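Plates wanted for the Fistholm lunch table

The lunch table at Fistholm starts again in September, and the crockery cupboard needs sorting before then. Randa Tannous went through it last month and found 90 plates fit for use. Another 5 had cracks and have gone in the bin. We served 671 lunches over the spring and summer, and on the busier days the first plates had to be washed while people were still queuing for theirs.

We are asking for dinner plates and side plates. They needn't match. Plain ones are welcome, and so are ones with a pattern or a picture, which the children tend to pick first. Please don't bring anything with a metallic edge, as it can't go in the microwave. Bowls are not needed this time — we have plenty.
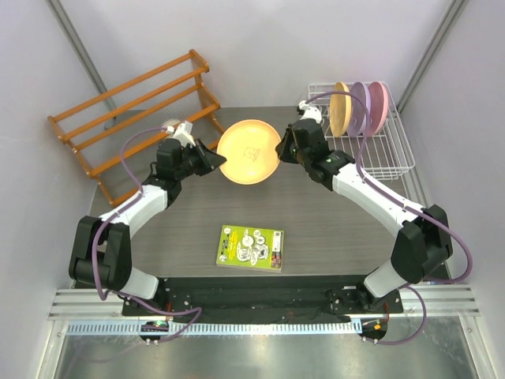 A round plate with a small brown drawing of what looks like an animal.

Plates can be left in the side porch at any time before noon. Wrap each one in a sheet of newspaper and pack them on their edges in a small box. A large box of plates is very hard to lift, and two small ones are much easier on whoever has to get them up the steps. Mark the box "plates" on the side as well as the top.

The wooden racks will be used for drying again. Large plates go at the back and side plates at the front, with a gap left between them if there is room. Tea towels are for cutlery and glasses only. Once dry, plates go back on the middle shelf in stacks of ten or fewer. The top shelf is for the serving dishes and the big teapot.

The old green washing-up bowl has split and will be replaced. If you have a spare one in good condition, leave it with the plates and put your name on it if you would like it back at Christmas.

Offers and questions to Randa, on extension 2095.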